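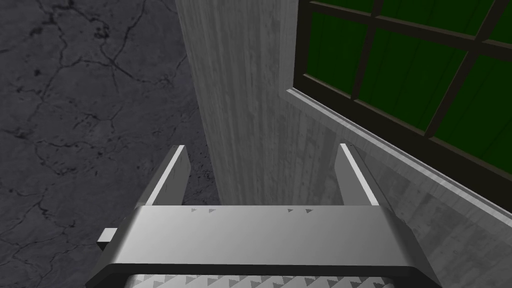
R. Navickas

Had the Radstead under-sink water recycler in since April so figured I'd write it up, a couple people in the comments on my rain barrel post were asking. Quick one, I have a job.

What it is. A gray water unit. Takes what drains from the bathroom sink and shower, filters it, sends it to the toilet tank or an outside hose line. Not for drinking. Says so on the lid, says so in the manual, says so on a sticker that came in its own envelope. OK, got it.

Why I bought one. Water rates in Dondcombe went up twice and the sewer charge is figured off the water you use, so you pay for every gallon coming in and then again going out. Two adults, one kid who takes showers like he's being paid by the minute. Plus the lawn rules. You can water by hand in the evening and that's it, unless it's reclaimed, and then they leave you alone.

Install. Box says 2 hours. No. Took me most of a weekend and I've done plumbing before. The drain tee is fine, the pump is fine, the overflow line is where I lost my mind. The manual has it going to the left and the port on mine is on the right. Called support in Wiltley, got a real person, she said the drawing is from the old model and yes they know. Then update the drawing?? Also you need a permit here for anything tied into the toilet supply. Check first. Mine wasn't expensive but the inspector wanted a backflow preventer that isn't in the box, so add that to the price.

Noise. Pump kicks on after a shower and runs a few minutes. Sounds like a fridge that's annoyed about something. Bedroom is on the other side of the wall and I notice it, my wife says she doesn't. There's a quiet hours setting but it only goes by whole hours and it forgets the time if the power blips. Ours blips a lot.
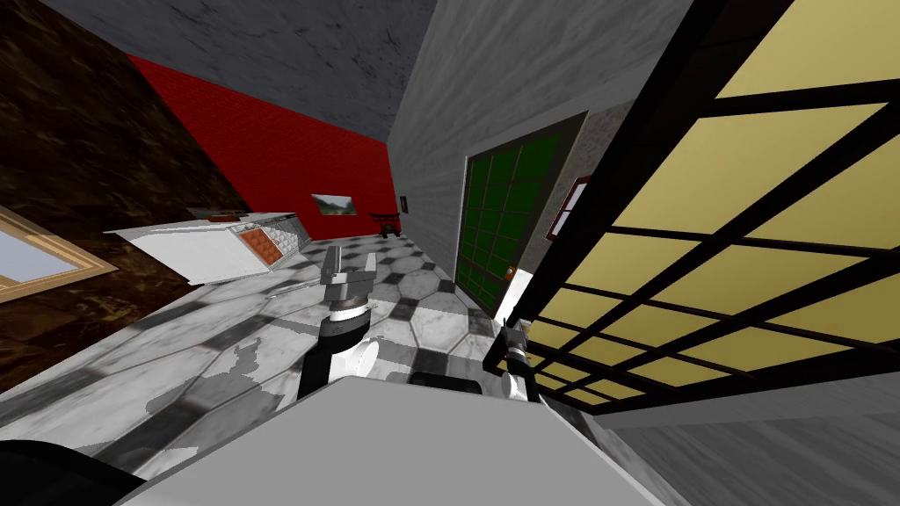 Tank holds 24 gallons, which is plenty for flushing and not much at all for a yard. If you want it mainly for the garden get the bigger one or run it into a barrel. It dumps whatever's left to the sewer after a day so it won't go sour. Good feature. You can't turn it off though, and I've watched a full tank go down the drain the night before I wanted to water the tomatoes.

Filters. Two of them. The mesh one you rinse, every week or so, hair mostly, gross but quick. The cartridge you replace. They say every 3,000 gallons and the light on the front counts it down for you. Mine went red early, flow was already poor by then, so I think in a house with hard water you should plan on buying more of them than they tell you. Cartridges were out of stock on thier site for two weeks this summer. Buy a spare when you buy the unit.

Smell - none, as long as you rinse the mesh. Skipped it once when we were away and came home to a swamp. My fault.

Does it save water. Yes. The meter is down by 80 gallons in a normal week, more when we have people staying. In money that's not thrilling. I haven't done a proper payback sum becuase I don't think I'd like it, and the cartridges eat into it. If your town has a rebate it looks a lot better. Ours had one and it ran out before I got the form in.

Stuff I liked: the lid comes off without tools. Clear drain plug so you can see what's in there. Float switch is a standard part, any plumbing supply has it. The hose fitting is brass.

Stuff I didn't: the manual (see above). Power cord too short, and they tell you not to use an extension. The app. I deleted the app, it wanted my location to tell me the tank was full.

Would I buy it again? Probably, on sale, with the spare cartridge thrown in. If you rent, skip it. If you're on septic ask whoever pumps yours before you do anything, I don't know enough about that.

4 out of 5. Will update if the pump goes.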